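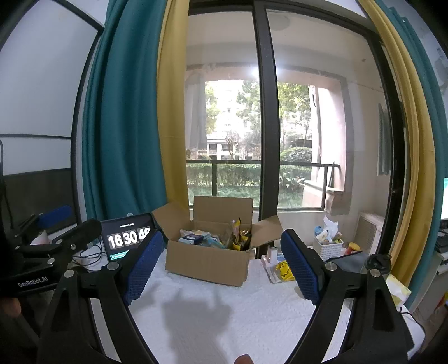
Kerstin Boström
Community member, Home Networking

Wi-Fi drops out at the far end of the house

I have a Grukton router in the front hall and a Deminico extender in the passage. Wired speed at the router is 448 Mbps. In the back room, over the extender, I get 70 Mbps on a good evening and nothing at all when the microwave is running. Firmware on both is current. The walls are double brick. Would a second extender help, or should I run cable?

Leobardo Ocampo
Moderator, 1829 posts

Run cable. A second extender repeats an already weak signal and costs you throughput again at each hop.

The microwave symptom means the back room is on 2.4 GHz. Log in to the extender, give the 5 GHz band its own name and connect to that. If the signal is weaker than -70 dBm in the back room, the brick is winning and you need an access point there, fed by Cat 6 through the ceiling cavity. Keep it clear of the mains wiring. In Australia, fixed data cabling has to be done by a registered cabler.

Set the access point to a different channel from the router. Turn the extender off afterwards.

isix_387
New member

had same problem, moved the router onto a shelf in the middle of the house and it was fine. mine is weatherboard though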